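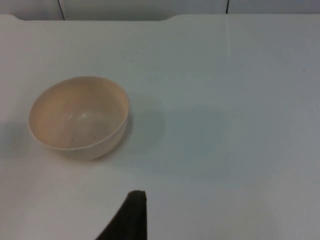
There is a question people ask me at our shared workshop in Lakwood, usually while holding a cup of coffee and leaning on something I need, and it goes: when is it going to do something useful? They mean the arm. I have been building it since October, mostly on weeknights, and I have come to think the question is a bad one, although I like nearly everybody who has asked it.

Let me explain what I think is going on. When you build a bookcase, people can see a bookcase coming. There's a side, then another side, and even a person who has never held a saw can nod along. A robot arm is a terrible thing to show visitors because it looks finished months before it is. It has joints, it has a gripper, there's a little camera down by the wrist, and so everyone reasonably assumes that laundry is next. Then they watch me spend an entire evening on a bowl.

I want to defend the evening on the bowl. A bowl is a wonderful thing to practice on. It's light, it slides if you nudge it, and it looks like a different shape from every direction you come at it. It throws a big soft shadow on a white table, and I lost most of a week finding out that my software thought the shadow was part of the dish. A person never has that problem (or had it so long ago, in a high chair, that they've forgotten). I find that lovely, and I don't think I would have noticed it if I'd gone straight for something impressive.

My friend Divya Acharya, who shares the bench with me and is a far better programmer than I am, disagrees with nearly all of this. Her view is that you should pick a real chore on the first day and let the chore tell you what matters, and that otherwise you end up polishing some corner of the thing that never needed it. She has a point. I spent 92 dollars on a set of bearings from a shop called Hyvönen when the old ones were perfectly good, and I did it because I was enjoying myself. A real chore would have kept me honest there. But I have also seen what happens to home builds that start with the chore. The coffee machine that was going to be worked by a robot is still on its shelf at the Prenport space, with the robot in a box beside it, and the man who began it went back to cycling.

I think what wears people out is the distance between the promise and the Tuesday night. If you've told your family the arm will set the table, then every evening that it doesn't set the table is a little failure, and you only have so many of those in you. If you've told them you are trying to get it to come down beside a bowl without knocking it, well, you might get that this week! And then you can be insufferable at breakfast.

There's a money side too, and I don't want to be grand about it. Gurkska, as I named the arm after a typo I was fond of, has cost me more than 3847 dollars if I'm truthful and include the parts I broke. That is a lot for a machine that doesn't do anything you'd call work. It's also about what my brother-in-law put into his boat, and I've never once heard anybody ask when the boat was going to be useful. We let some hobbies be hobbies and make others apply for the job, and anything with the word "robot" in it seems to have to bring a resume.

So if you have one of these on a bench somewhere, I'd say keep the bowl out a while longer. Move it over a few inches and try again. Change the lamp to the other side and see what that does - I promise it will do something. Divya has given me four more weeks before she gets to choose the next job, and she's already talking about socks.

Rhiannon Yorath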